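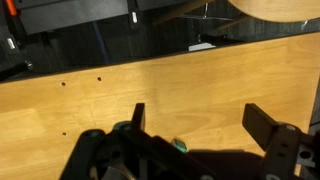

Rules for robots people can stand next to

September 17, 2023

I have now read the Drindix good practice guide twice, all 130 pages of it, and I still could not tell you whether I am allowed to lean on the table.

I ask because leaning on the table is the most dangerous thing anybody does in a small robot lab. You're watching the fingers come down, you want to see whether they're lined up, and you put your palm flat on the wood and bend over. I've done it. Rattana Tanasarn, who runs the bench next to mine, has done it while telling a student not to. The guide has a section on fencing, a section on floor markings and four pages on the correct shade of warning label. On leaning, nothing.

Some background for anyone who doesn't follow this stuff. Drindix started as a checklist that went around between a few workshops, and it was good. It fit on one sheet. Then in March it came back as a proper document with a numbering system and a price (700 dollars for a printed binder, more if you want the training day), and people started asking each other whether they were "Drindix aligned." Ullano, where I do contract work a couple of days a week, decided we should be. So I was handed the binder and told to go through it with an arm, a two-finger gripper and a wooden table in front of me, and report back on what we'd need to change.

My report ran to two pages. I was asked to make it longer. This post is where the parts I cut ended up.

Start with the first real rule in the book, 2.1: "The work surface shall be kept clear of items not required by the task." Fine. I agree with that. A bare table is easier to work over and easier to film, and you find out much sooner when a screw has dropped out of something. But the rule stops at the edge of the surface, and the trouble in my experience is nearly always just past it. Cables hanging down. Stands with legs that stick out farther than you think. A stool somebody pulled over and forgot. Our table can pass 2.1 perfectly while the stuff behind it would catch an ankle or snag an elbow joint, and the inspector with the clipboard would tick the box and move on to the labels.

Trinh Vi, who wrote a good deal of the original one-sheet version, told me the old line was "clear the table and everything the arm can reach." I like that sentence a lot. I asked her why it got dropped and she said someone wanted a rule that could be checked from a photograph.

Then there's 4.6, on fingers. It says gripper pads must be inspected for wear every 3,000 cycles. Where did 3,000 come from? There's a footnote, and the footnote points to an appendix, and the appendix says the number was "agreed." By whom, over what? Foam blocks? Metal brackets? A pad that spends its life picking up soft toys and one that scrapes along a board all afternoon are not going to wear out on the same schedule. Nghĩa Hầu keeps his own log at Trollness and he pulled a pad at 3,413 that looked to him as good as the day it went on. He has had others go in a morning. He now looks at them every time he sits down, takes ten seconds, and writes a word in the log. Under the guide his log is noncompliant, as it has no column for cycle count.

I'm being a bit unfair. A number does give you something to point at when a manager wants to skip the check altogether, and I have met that manager. If the rule said "look at the pads before each session, and in any case every 3,000 cycles," I'd have no complaint. It doesn't say that.

The rule I dislike most is 5.2, which deals with pinch points. It wants a label "adjacent to each pinch point." Take a look at any linkage gripper from behind sometime. Brackets, plates, slots, little gaps that open and close as the fingers move. It's nearly all pinch points. Put a label next to each one and you'd have a ball of yellow stickers with two fingers poking out, and some of those stickers would end up in the joints. Da-eun Yeo tried it on a spare unit so that we could say we had. She peeled one off the inside of a finger the same day.

What I would want in its place is dull. Hands stay off the table while the arm has power. One person holds the stop button and does no other job, and that includes taking notes. If you need to move something, say so out loud and wait for an answer. That's most of it, and I've never seen a bad moment in a lab where all three were being followed. I have seen a couple of bad moments in labs with excellent labels.

Two things in the guide I'd keep, so you don't think I hate all of it. Section 3 on lighting is better than it needed to be. It points out that a strong lamp over a pale, shiny top gives you a bright patch in one place and a hard shadow from the gripper in another, and that both can fool a camera or a tired person judging a gap. They suggest moving the lamp before you touch any settings, which is right. And 6.4, on mounting holes, says to note which ones are in use and which are left over from an earlier setup. I rolled my eyes at that until I spent an hour lining up a fixture to the wrong hole.

Thảo Đặng thinks I should send all this to the Drindix people through their comment form. I looked at the form. It allows one comment per clause, each comment has to propose replacement wording, and there's no field for a clause that doesn't exist yet, so I can't even submit the bit about leaning. I may put it under 2.1 and see what comes back.

Meanwhile Bạch, who sell us our tables, have started advertising them as "Drindix ready." It's a table. I've written to ask what they changed.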